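Postdoctoral Fellow in Translation and Screen Studies
Penry Institute for the Humanities

The Penry Institute for the Humanities invites applications for one postdoctoral fellow in translation and screen studies, to begin in September. The fellowship is for two years and is residential. Applicants may work on any language or group of languages. We are especially interested in people whose research deals with subtitling, dubbing, live interpretation at screenings, or the circulation of films between languages before 1970.

The fellow will be attached to the Stunia Collection, a body of 2,341 film scripts, dialogue lists and subtitle drafts that came to the institute from a distribution company. Most of the papers are typed, and many have handwritten changes in more than one hand. A first-level inventory is finished. Item-level description is not, and large parts of the collection have never been used in published work. The fellow is not expected to catalog it, but should have a research project that makes real use of it.

Duties

The fellow will teach one undergraduate seminar per year, on a topic agreed with the program director. Seminars are capped at 15 students and meet once a week. Past topics have included the translator as a character in fiction, censorship and the dialogue list, and reading silent film intertitles. There is no teaching in the first term.

In the second year the fellow will organize a one-day workshop and may invite up to 8 outside speakers. The institute covers travel and lodging for speakers and provides a staff member to handle bookings. The fellow sets the program.

The fellow will also take part in the weekly works-in-progress seminar, where papers are sent out ahead of time and discussed for an hour. Attendance is expected during term. Everyone presents at least once a year, including faculty.

The institute shares the Birer Building with several other units of the university. Fellows have a desk in a shared office on the second floor, a locker, and a key to the reading room, which is open to them on evenings and weekends. The screening room on the ground floor seats 60 and has 16 mm and 35 mm projection. It can be reserved by fellows for research viewing when there is no class in it.
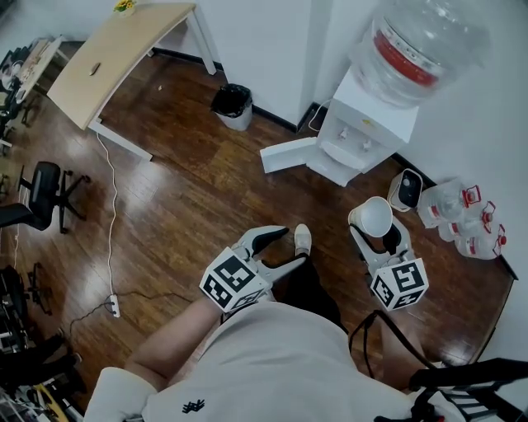

Qualifications

Applicants must hold a PhD in comparative literature, film and media studies, translation studies, area studies or a related field by the start date. The degree must have been awarded no more than four years before that date. Time away for parental leave, illness or military service is not counted toward the four years. Please state any such periods in your cover letter. You do not need to give details.

Applicants need strong reading knowledge of at least one language other than English. The Stunia papers are mainly in German, Italian, Turkish and French. A small number are in Greek. We do not require any one of these, but your proposal should show that you can read the material you plan to use.

Experience with archival work is helpful. Published translations, subtitling credits and curatorial work will be considered along with academic publications. We do not expect candidates at this stage to have a book under contract.

Current employees of the institute may not apply. People who have applied in earlier years may apply again with a new or revised proposal.

Terms

The position is full time and paid at the university's standard rate for postdoctoral fellows, with health insurance and retirement contributions. The fellow also receives an annual research account, which may be used for travel, books, equipment, permissions fees and language study. Unused money from the first year carries over to the second. It cannot be carried past the end of the fellowship.

A relocation payment is available to fellows moving from outside the region. The institute does not provide housing, but the university housing office keeps a list of rentals and will send it on request. International applicants are welcome and the university will sponsor a visa where one is needed.

Fellows are expected to live within commuting distance during term. Research trips during term are fine if they do not conflict with teaching and are cleared with the director beforehand.

The fellowship cannot be extended. It may not be held together with another full-time appointment. Fellows who want to do paid translation or subtitling work on the side may do so with written approval.

How to apply

Send the following as a single PDF:

Cover letter, no more than two pages
Curriculum vitae
Research proposal of up to 1,500 words, including a work plan for both years
Description of one proposed seminar, 200 words
One writing sample, published or unpublished, of no more than 30 pages
Names and contact details of two referees

Writing samples in languages other than English are accepted with a one-page summary in English. A translation with a translator's preface may be submitted as the writing sample. Please include at least two pages of the source text.

Letters of reference will be requested only for shortlisted candidates. Please do not have them sent with the application.

Proposals should say which parts of the Stunia Collection you plan to consult. The inventory can be searched through Kenalov, the library's online finding aid, without a login. Records marked "restricted" can be seen on site but not copied. If your project depends on restricted items, get in touch before applying so that we can tell you what is possible.

Shortlisted candidates will be interviewed by video. The interview lasts 45 minutes and includes a short presentation of the proposed research. Questions about teaching will be based on the seminar description. All applicants will be told of the outcome by email. We are not able to give written comments on applications that are not shortlisted.

Questions about the fellowship or the collection should go to Kai Buschmann, program director, at the institute's main office. Please put "Translation and Screen Fellowship" in the subject line.

Posted January 2023. Open until filled.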